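Notebook > Rilach Growers > Compost shed

2024-03-31: potting mix for the plant sale

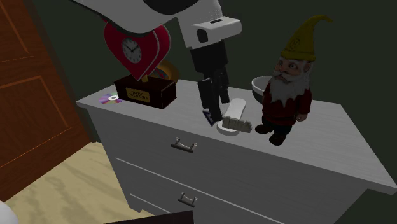
Third batch of mix for the Limdale plant sale, and the first that doesn't smell like a pond. Sieved the leaf mold twice, then cut it with the Stullik grit, which arrived damp and priced as if it hadn't. We now have 162 bags tied and stacked against a target of 980, so at this rate we should be ready for the sale after next. Lewis wants the seed trays laid out on furniture this year, to look less like a car trunk. Something like a white dresser with two drawers, one over the other, and a pale gray-white top with a faint grain would do. Soil will show on it beautifully.

Germination: Ciobanu beans 3 days ahead of the peas. Peas sulking. Mice suspected.

Bag weights all over the place. The scale reads 900 g with nothing on it. Have been subtracting, mostly.

To do: twine, labels that survive rain, ask Laurențiu where the other sieve went.

14 shares | 2 comments

Laurențiu Stoica: The other sieve is in your truck.

Lewis F.: Leave the peas alone until September and they'll come up out of spite.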